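Saving cracked, flaky and worn-out bits around the house

September 5, 2022

Quick ones this time, kids are home and I've got a colour to mix for the hallway. Most of these came out of the July mailbag. Keep sending them.

Peeling vinyl on kitchen chairs. Don't pick at it. Trim the loose edges with nail scissors, wipe down with metho, let it dry overnight. Vinyl patch on the underside of the flap first, then press. Put a heavy book on it and leave it alone. Leen Geagea uses a bag of rice, moulds to the curve better.

Sticky rubber handles. You know the ones — old torches, screwdrivers, the whisk you got as a wedding present. Baking soda and a bit of water, rub with an old toothbrush, rinse. Still tacky? Metho on a rag. Last resort, wrap it.

Wrapping things with tape. Clean first, always. Grease is why tape lets go. Start at the narrow end and overlap each turn by half. Stretch it a little on curves, no stretch at all on the last turn or it'll creep back and go gluey. Cut it with scissors, don't tear. Works for broom handles, bucket handles, garden shears and headphone bands when the padding gives up.

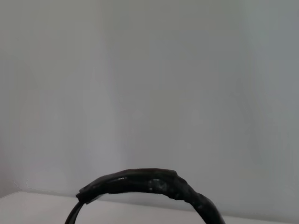 2 min read

A wrap over old padding will come out lumpy. Fine if you don't mind lumps. If you do, peel the crumbly stuff off first and put down a strip of felt or an old sock cut lengthways, then tape over that. Go easy near hinges and sliders, they still need to move.

Tape residue. Eucalyptus oil. Dab, wait, scrape with an old loyalty card. Cooking oil does it too but then you've got to wash teh oil off. Test on painted stuff, somewhere at the back.

Drawers that stick. Candle stub along the runners. Not birthday candles, too soft, a plain white one. Georges Mahasneh swears by dry soap and his drawers do run nicely.

Loose screws in chipboard. Matchstick and wood glue in the hole, snap it off flush, wait for it to set, screw back in. For bigger holes use a bit of bamboo skewer.

Wobbly pot knobs. Take the screw out, add a washer, back in. A jar of mixed washers is more than 20 years' worth of fixes, mine was Dad's.

Cutting boards gone furry. Sand with 60 grit if it's really bad then something finer, wipe, food-safe mineral oil. Leave overnight, wipe off the extra. Dont put it back in the dishwasher!!

Next time — grout, and Noura Karaki's trick for squeaky floorboards.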